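I bought a spoon last August and I've been arguing with people about it ever since. It's a serving spoon, hand-forged, made by Elvira Mamani in her workshop in Tanico, and it cost more than the rest of my cutlery drawer put together. My friend Everett thinks I've lost my mind. He held it up at dinner, pointed at the little dents along the handle and asked whether I'd got a discount for the damage!

Those dents are hammer marks, and they're what I want to talk about, because I think we've got ourselves into a muddle over them. Shops have worked out that we like the look of a thing somebody has hit with a hammer, so now you can buy bowls, lamps and even bin lids with the dimples pressed in by a machine. I picked up two Gruron bowls the other week and every dimple on the first was in exactly the same spot on the second. It put me right off (and I'd been quite ready to buy them).
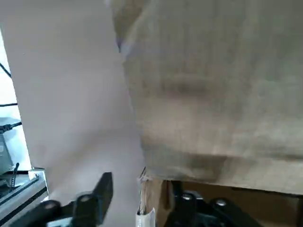
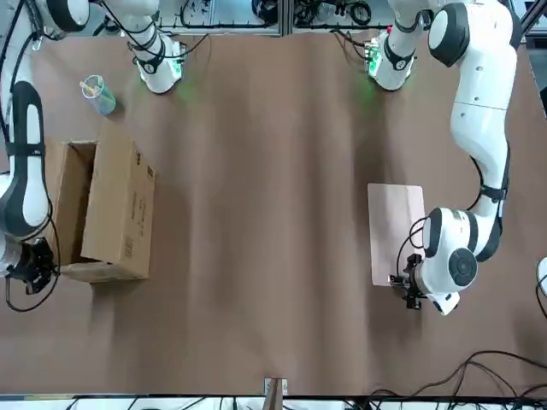 My own view is that a hammer mark should only be there if a hammer was needed. Elvira leaves hers on the handle, where the metal had to be drawn out thin, and polishes them away in the bowl of the spoon, where they'd only catch the gravy. She makes that choice each time, and you can feel it when you pick the thing up. A pressed dimple doesn't come from any choice about that particular bowl. I don't say this as somebody who hates machines, by the way. A pair of white robot arms over a table covered in brown paper doesn't frighten me, and if arms like those ever make me a good plain saucepan I'll cook in it happily. I just don't want the saucepan dressed up to look as though Elvira made it.

Wilmer Puma, who taught her, was much stricter than I am. He wouldn't leave a single mark on anything, and thought showing your hammering was a bit like leaving the pencil lines on a painting. I've seen one of his jugs and it's lovely, smooth as an egg – but I'd still rather have the spoon. I like being able to see where the work got difficult.

As for the price, yes, it's a lot. But I use it nearly every day, and Everett has been through three serving spoons in the time I've known him. He took the last helping of potatoes with mine on Monday and didn't mention the dents once.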